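**From the Windby Neighborhood News**

A few of you stopped me outside the post office to ask what is going on with the parking rules on Wundano Street, so I promised I'd write it up properly, and I'm sorry it has taken me until this issue to get to it (I had a cold, and then the cold had me).

The short of it is that the town wants to drop the rule that says every new shop or café must come with its own off-street parking. As the code stands, you need one space for each 49 square feet of seating area, a number I had to read twice. Vira Boiko, who has been hoping to open a soup place in the old shoe repair, worked out that she would need more pavement than she has building. She owns no land behind it, so under the present rule she simply can't open, and the windows stay papered over as they have been since January.

Now, I know there are worries. Lamai Phuthong wrote me a very good letter about her mother, who can't walk far and needs to be dropped close to the door. I think Lamai is right, and I'd like to see two or three marked accessible spaces on every block, kept clear of delivery vans, written into the plan before anybody votes on it. 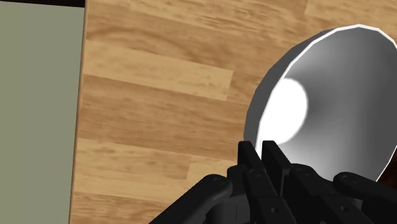 What I can't get behind is the idea that we are short of parking overall. The town's own survey found 780 spaces within a short walk of the Gurkel Building, and on an ordinary afternoon 56 percent of them were taken. I went and looked for myself on market day – our busiest by a mile – and still found a spot behind the library on the first try, though I grant you it was a tight one and I was glad of the small car!

Mei Szabo asked whether the side streets would fill up once the rule goes. They might, a little, on weekend evenings. The draft allows for resident permits on Wannasri Lane if the folks living there ask for them, and I'd encourage the folks living there to ask early, as these things move slowly once they reach the town office.

The public hearing is on Sat 11 November in the school gym, doors at ten. You can speak for three minutes, or hand in a note at the desk if you don't care for microphones. Gráinne Coughlan is arranging rides for anyone who needs one, so please do give her a call.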